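Haltus to buy sorting arms for its Clomondale workshop

The toy refurbishing firm Haltus has set aside money for two-arm sorting stations at its workshop in Clomondale, with the first order planned for January. The budget covers 18 arms, spare fingertips and training for the staff. Used building bricks arrive there mixed, and they must be separated by colour before they are packed again.

"We looked first at the price of the arm, and this was a mistake," said Lucienne Arnaud, who prepares the purchase. "The small parts also cost money – brackets, cables, screws."
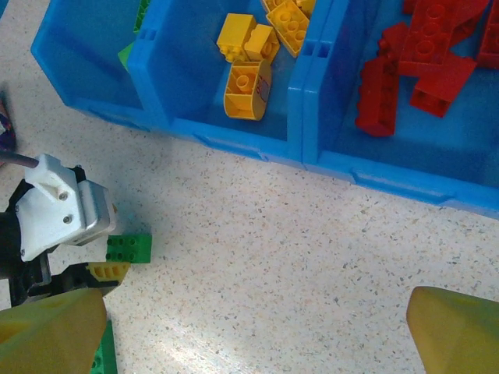
Two suppliers, Marchal and Drisex, have sent their offers. Both were asked to quote for repairs during the first 20 months, and for a stock of some 300 replacement fingertips. The firm has also kept 2,000 pounds apart for storage bins and floor markings.

Barry Tunstall, the workshop manager, would like to begin with one station and order the others later. The price in both offers depends on the full quantity, so this question is still open.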